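Reusing printed retail boxes for parcels, yes or no?

knotandpurl_352
Member, 7 posts
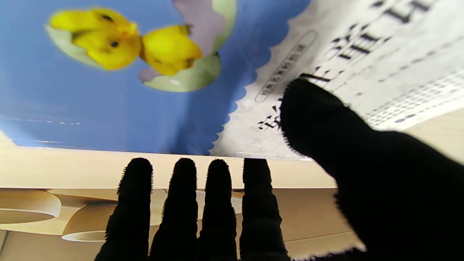
I sell yarn and a few patterns from home, and postage supplies are eating into what I make. My daughter's house produces a lot of printed boxes, the kind toys and kitchen things come in, and I've started sending orders out in them. Label on the outside, tape on the seams, done. Last Friday a buyer in Nomelgate wrote to say the parcel arrived fine but it looked "unprofessional." She left three stars. Yarn was perfect, she said so herself.

Do the rest of you reuse printed boxes, or do you only use plain brown?

dullscissors
Senior member, 3545 posts

Plain brown only. I buy them flat in bundles of 12 from Pato and they work out cheaper than you'd think if you split an order with someone. Retail boxes are thin. They're made to sit on a shelf inside a bigger carton, and once you put one through the mail by itself the corners go.

Also, a picture of a product on the outside tells everyone what might be inside. Even if it's yarn, somebody may think it's something worth taking.

marrowfat
Member

Disagree on thin. Some are and some aren't. Push on the middle of the side panel with your thumb. If it bends in and stays in, don't use it. I've mailed retail boxes for years and had one split, and that one I overfilled.

For yarn I wouldn't worry at all. You can't break it.

dullscissors

You can't break it but you can get it wet. Torn corner, rain, ruined skein. I've had to refund for that.

marrowfat

So put it in a plastic bag first. I'd do that in a brown box too.

tealdoor

Turn them inside out. Find the glued seam, work it open slowly with a butter knife, fold everything the other way and glue it back. The inside is usually plain gray or brown. Takes me a few minutes a box and I do a stack while the TV is on. White glue is fine, but leave it clamped overnight. Hot glue popped open on me in cold weather.

If the inside is printed too then you're out of luck.

knotandpurl_352

I didn't think of inside out. Will try it. I do bag everything already, should have said.

Does anybody wrap them in brown paper instead?

dullscissors

I wouldn't. My post office counter grumbles about paper wrap because it catches and rips, and if the label is on the part that rips, your parcel is going nowhere. Put a second copy of the address inside whatever you do.

lowtide_b

I buy from small sellers a lot and I don't care what the box looks like. I'd sooner have a reused one than pay more postage. But put it in your listing. One line, "I reuse packaging where I can." The seller I get my Morosia sock yarn from does this and I've never seen a complaint on her page.

Black out any old barcodes too. I had one go back to the first sender because the old shipping label was still on the bottom.

marrowfat

Second that about barcodes. Marker isn't always enough. Peel the label or cover it with paper tape.

dullscissors

Fine for personal sales. If somebody is paying Kocabaş prices for hand-dyed I still think they expect a clean box. Three stars is three stars.

knotandpurl_352

Mine are nowhere near those prices. I've added the line to my listings and turned two boxes this morning. One came out well. The other tore along the seam, so that's going in the recycling. I'll keep plain ones for the bigger orders and see how the reviews go.

tealdoor

Warm the seam with a hair dryer before you start on it. They tear less.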